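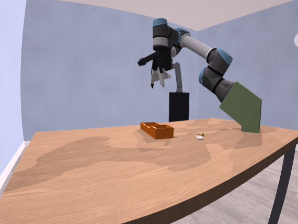

Butcher block table: oil or poly?

huguette_m
Posted 25 Jun 2019
OK so I finally got the old kitchen table sanded down (took me the whole weekend, my shoulders are toast) and now I'm stuck on what to put on it. It's maple, my aunt's, and we eat on it every single day. Two kids, lots of spaghetti. My neighbor swears by plain mineral oil and my brother-in-law says I'm nuts if I don't use polyurethane. What do you all have on yours?

keegan_sim
Poly, three coats of wipe-on, satin. Did ours in May and I haven't thought about it since. Oil is fine for a cutting board, but on a table that sees juice every morning you'll be redoing it forever.

NVachon
Gotta disagree with Keegan. I had poly on my last table and it looked great until my son dragged a casserole dish across it. You can't spot fix that stuff, you end up sanding the whole top. I use hardwax oil now – scratch shows up, I rub a little more in, done. It costs more up front but a small can goes a long way.

keegan_sim
Sure you can spot fix it, you just have to feather it out. I've done it twice.

NVachon
And could you see where you did it?

keegan_sim
...if you get down low and the sun's coming in, yeah, a little.

huguette_m
Ha! OK, that's kind of what I was worried about. Nathalie, does the hardwax hold up to water rings? My husband does not believe in coasters.

NVachon
Pretty well once it cures. Give it a full 14 days before you put anything wet on it, whatever the can says. I got impatient the first time and got a nice cloudy circle right where the plant sits.

rasmus_u
What grit did you stop at, Huguette? If you went up past 220 the oil won't soak in much on maple. I'd go back over it with 150 and then wipe it down.

huguette_m
Uh oh. I went to 320 because it felt so nice!! So I have to scuff it up again?

rasmus_u
Just a light pass by hand, ten minutes. Don't get the big sander out again. And do the underside too while you're at it, one coat is plenty. My dad only finished the top on his and it cupped the first winter.

keegan_sim
I've never finished an underside in my life and everything's still flat, just saying.

josee_t
Whatever you pick, please lay your rags out flat outside to dry! Don't ball them up in the trash, oily rags can catch fire on their own. Also try the finish on the underside first, since maple can go yellower than you'd expect.

huguette_m
Good point about the rags, I had no idea. Going with the hardwax, sorry Keegan. The place by us wants $40 for the small can, so I'm going to check one more store tomorrow and then do the test patch after the kids are in bed.

keegan_sim
No hard feelings. Buy the coasters anyway.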